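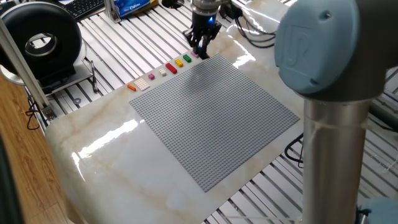
3.2 Preparation of the cell

The experiments use a cell with two arms, of which one takes the bricks. It is a UR arm with a black two-finger gripper, and it works over a marble-patterned tabletop carried by slotted aluminum rails. We call the cell Oslow in the rest of the paper. The large gray baseplate is laid diagonally on the table, and the loose bricks wait in one line beside it, on the bare surface (Fig. 4, first view). The baseplate is kept empty before a run.

Each session begins with a check of the gripper. The operator closes the fingers without load, opens them again and compares the reported width with the stored value. If the two values differ, the fingers are removed, cleaned with a dry cloth and mounted again. After this the plate position is taught at three corners – the fourth is only used for control. A full setup takes 34 minutes when the fingers do not have to be removed.

The cables need more attention than we expected. They run along the arm in a bundle, and in an early trial the bundle was pulled tight at the wrist when the arm turned to the far end of the line. We now leave a longer loop and limit the wrist rotation in the planner. The loop is inspected every 300 picks, and the inspection is written in the cell log. Until 30th March the log held 1,635 picks.

Figure 4. Two views of the Oslow cell with the gripper above one end of the brick line. In the second view, the blue brick is the one nearest to the fingers and the base flange of the other arm is seen at the upper right.
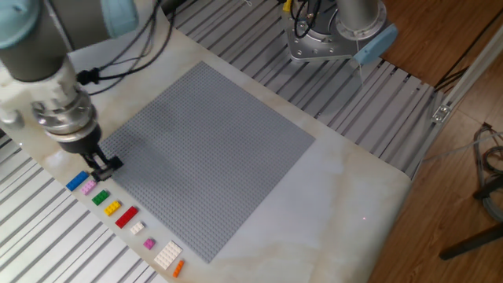 3.3 Maintenance between sessions

The finger pads are changed after 3,000 picks, or earlier if a brick slips twice in one session. The bolts of both base flanges are tightened at the same time, because a small movement at the base becomes a large one at the finger tips. After any such work the corner teaching is repeated from the beginning – an old calibration is never loaded again.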